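The Wednesday the Ritchie arm stopped listening

July
Words by Elspeth Geddes

Plenty of you have asked what went on in the Drusside workshop, so I've put together a little page about it, and I hope you'll forgive me if I ramble (I do love this project, even on its bad days!).

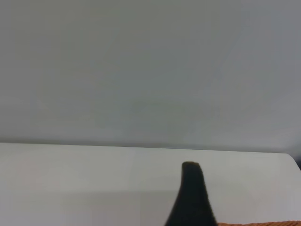 The view from the wrist, with one dark finger against the white tabletop and a bit of something orange-brown and textured down in the corner. Selma Vlachou went through hours of pictures like this one looking for our fault, bless her, and drank a great deal of tea.

The trouble itself was simple enough to tell. Part way through the afternoon the arm missed a stop command and carried on with its move for 24 seconds, until Prasetyo Ong reached over and hit the red button. He was well outside the marked line at the time and he wasn't hurt, though he did need a sit down afterwards.

We had logged 3,715 moves before that one without a missed stop, and I think we'd all grown a bit too comfortable. Giorgia Greco finally traced it to a worn cable at the elbow joint, which dropped the signal only when the arm was stretched right out. The new cable came from Killska and cost us some 275 pounds with the fitting, and Teodoro Varela has added a second stop switch by the door, so there's one within reach wherever you happen to be standing. We're running at half speed until the end of the month, and Selma is checking the elbow every morning before anyone switches on.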